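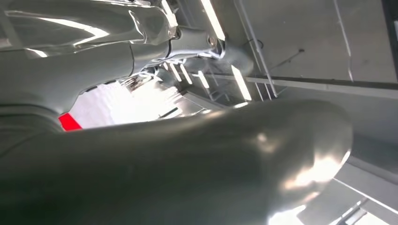
Penry packing mat: a long-winded review from someone who posts a lot of yarn

Oct 9, 2018

I never thought I'd have opinions about a mat. Then I started posting parcels in proper numbers, and now I have loads of them, so get a cup of tea.

Quick background for anyone new: I sell yarn and knitting bits online, and for years I packed everything on the dining table with the cat sitting on the tape. In spring I moved the packing over to the unit at Dornmont, where there's a big green worktable, a shiny green floor and lots of daylight. It's a lovely place to work but the table was a bit of a pain. Soft mailers skate about on it. You press down on one end to seal it and the other end sails off, and I've had more than one label go on at a jaunty angle because the bag decided to leave halfway through.

So I bought the Penry. It cost me £28 from Umwood, who had it on my doorstep in two days (in a box big enough for a telly, but never mind).

What you get

A rectangular mat in a very dark grey, with thin white markings along the edges. And that's it! No clips, no case, no instructions apart from a slip of paper telling you to leave it flat overnight. I left it flat for an hour because I'm impatient and one corner stayed up until the following week. My own fault.

It's nicely plain. I'd looked at a few others and they were covered in slogans or had conversion charts all over the middle, which I find distracting when I'm trying to see whether I've dropped a stitch marker. Small dark things do vanish on it, mind you. I lost a black cable needle for most of a morning and it was lying right in front of me the whole time.

How it's been to use

I've had it 13 weeks and put 266 parcels across it (I know the number because I keep a postage book, I'm not sitting there with a clicker). Nearly all of those were soft mailers with one or two skeins inside, plus a few boxes when somebody ordered a whole jumper's worth.

The grip is the best thing about it. You can pin a squashy bag with one hand and get the strip off with the other and the bag stays where you put it. Squashy is the problem with yarn generally – there are no corners to get hold of, the bag bulges wherever it likes, and if you flatten one side the other puffs up. On the bare table I used to lean on them with my elbow. I don't do that any more and my elbow is grateful.
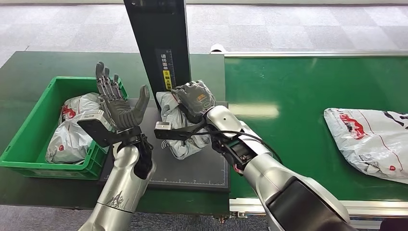
A soft mailer on the dark mat, with the green worktable underneath.

The markings have turned out handier than I expected, too. I only wanted the mat for the grip, but now I push each bag up against the edge and see straight away whether it's going to be a fat one. You do have to squash the bag the way it'll travel, obviously. I got caught twice in the first fortnight by measuring one while I was holding it flat, letting go, and watching it rise like a loaf.

I do wish the markings were bolder. They're thin, and by a bright window with all that light coming back up off the floor I find myself tilting my head to read them. On a dull day it's fine. If Penry are listening, thicker lines please, and bigger ones for those of us who need glasses and won't admit it.

Cleaning and wear

Label backing and bits of tape stick to it a little but peel off in one go. Yarn fluff is worse. It clings! A damp cloth shifts it, or a lint roller if you're feeling fancy. I spilt coffee on one corner in week three and wiped it up with my sleeve and you'd never know.

It has picked up a faint shine where I do most of my sealing. It doesn't seem any slippier there, so I'm not bothered, but if you like your things to stay looking new then it might annoy you. I haven't used a knife on it and I don't think I'd want to. It isn't sold as a cutting mat and the surface feels too soft for that. I open stock boxes on the floor instead, on a bit of old card.

The mailers matter as well

I should say that a fair bit depends on which bags you use. I was on Dranberg mailers when I got the mat, the slightly rubbery ones, and they almost gripped too well. I had to lift them to turn them round, which slows you down when there's a pile waiting. Then I switched to a cheaper, more crinkly sort and those are just right on it: they hold still when pressed and slide when you want them to. They crumple if you so much as look at them, but my customers are after the yarn and I've had no complaints.

(I did get a deal on the crinkly ones by ordering 2000 at once. Please don't ask where I'm keeping them. They'll see me through December and probably the one after.)

Size

Big enough for one parcel with the label next to it, not big enough for two people. When my sister comes in to help we end up nudging each other, and whoever gets the bare end of the table grumbles. I've thought about a second one. At £28 I keep putting it in the basket and taking it out again, and then buying more tape.

If you only send the odd thing, I'd say a tea towel under the parcel will do you perfectly well and costs nothing. If you're doing a run of them every afternoon, the mat makes a real difference to your wrists and your temper. It also makes a decent spot to lay out an order before it goes in the bag, and I've caught a couple of wrong shades that way.

Four stars from me. I'm holding one back for the faint markings and the fluff.

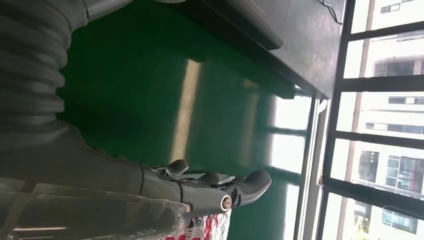
Dong-hyun Wi wrote to me after I'd mentioned the mat in the newsletter, to say that his had started curling at one end after a summer near a radiator pipe, and that turning it over and leaving a couple of heavy books on it for a weekend had sorted it out. He also reckons the underside grips better than the top if you send boxes. I tried that with the last jumper order and he's right about the boxes, though you lose the markings when it's flipped. For the squashy stuff I've gone back to right side up. He asked if the crinkly mailers hold up in the rain as well, and so far I've had one soggy one come back, and that had been left in a hedge.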